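Stonard Community Help > Clubs and Classes > Robotics

Ladle keeps twisting in the gripper, any ideas?

Posted by Culer

Hello all, and thank you for the kind advice last time! Our evening class is doing a kitchen tidying project and we share two hand-held grippers between us. Forks and spoons are lovely, but the ladle swings round as soon as my partner turns her wrist.
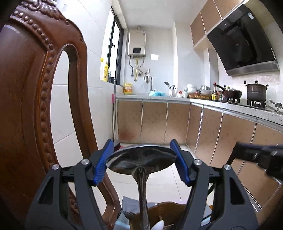 Ladle held between the blue pads

Do we grip nearer the bowl or further down? We show our work on Wednesday, so I'm a bit anxious.

Margit Åberg
Oh, we had weeks of this at our club! Try lower on the handle, close slowly, and line both fingers up before you reach for anything (it feels fussy, I know, but it does become a habit). 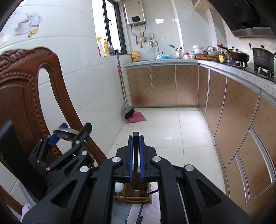 Dustport reckons slow closing makes little difference and you'd do better wiping the pads first, then practising 50 lifts with the same ladle.

Baxter
same problem here, following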